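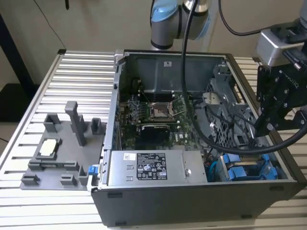 4/27/20. Second session on the Dell tower from the Lolenau office. Notes from Friday had the fault down as memory, so I started there and got nowhere: same amber light with either stick, in either slot. Moved on to the board. With the case on its side and the panel off, the CPU socket is empty now and the bracket and lever are in place. The expansion card is still seated below it. I left the power supply and the two blue drive carriers alone, as neither comes into it yet. Checked the socket contacts with the loupe for over 40 minutes and found one that may be low, near a corner. Not certain. Will look again in daylight.

Cables are a nuisance. The thin black ones run across the right half of the board toward the drive cage and get in the way of everything. Should tie them back before the next attempt.

Ordered thermal paste from Medeiros, 3 tubes, delivery 7 days. Ilent had it cheaper but wanted 28 for shipping — no. The Firex job is pushed to June, so the bench is free until then.

Next: clean the old paste off, reseat the processor, one stick of memory only, no card, onboard video. If the light stays amber I will swap the supply before I blame the board. A replacement board costs more than the machine is worth — will tell Lolenau that in writing.

Stopped at 7. Back stiff. Rice and eggs.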